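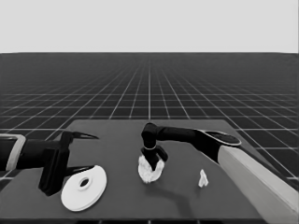 Review: the Kavora mantel clock kit, after one month on my shelf

2 September 2018
By Daniyal Bangash

I bought the Kavora clock kit with my own money from Janjua, the hobby shop in Stestthorpe. It is a mechanical clock which you build yourself, with a spring, a short pendulum and plastic gears. It took me 10 evenings. The box says it is for adults, and I agree with the box.

First the good things. The parts come in numbered bags, and the bags follow the order of the booklet. The plates fit together without force. The spring is already closed in its drum, so you do not have to wind it by hand into the housing, which I was afraid of.

The booklet is less good. Step 14 shows the escape wheel from the back, but the text speaks of the front. I put it in the wrong way and had to open the whole movement again. My neighbor Deirdre Kinsella, who built the same kit in spring, made the same mistake.

Prepare your place well. I advise a dark table with no pattern, so that pale parts are easy to see, and light from two sides. I lost one pin on the carpet and I did not find it again. Janjua sent me another for free.

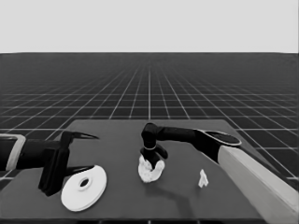 Dark gray table top with a matte surface.

Now the gears, which are the heart of the kit. They come on a plastic sheet and you must cut them off with a small cutter. Leave a little material and file it after. If you cut too near, you hurt the tooth, and then the clock stops at the same place every turn. I had this with the third wheel. I needed one hour to understand the reason and five minutes with the file to repair it.

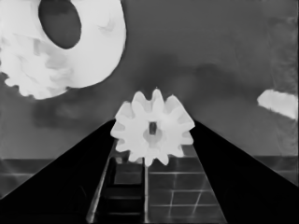
Small white spur gear, seen roughly face-on.

Do not put oil on the teeth. Only the metal pivots need oil, and one drop is too much for most of them.

In use the clock is pleasant but it is not exact. Mine loses 2 minutes in a day, even after I moved the pendulum weight. The tick is louder than I expected. My wife asked me to take it out of the bedroom, so now it stands in the hall. One winding is enough for 2 days.

I would buy it again for the building, less for the time it shows. If you need only a clock, take a cheaper one. Mine is serial number 663, so maybe the booklet is corrected in later boxes.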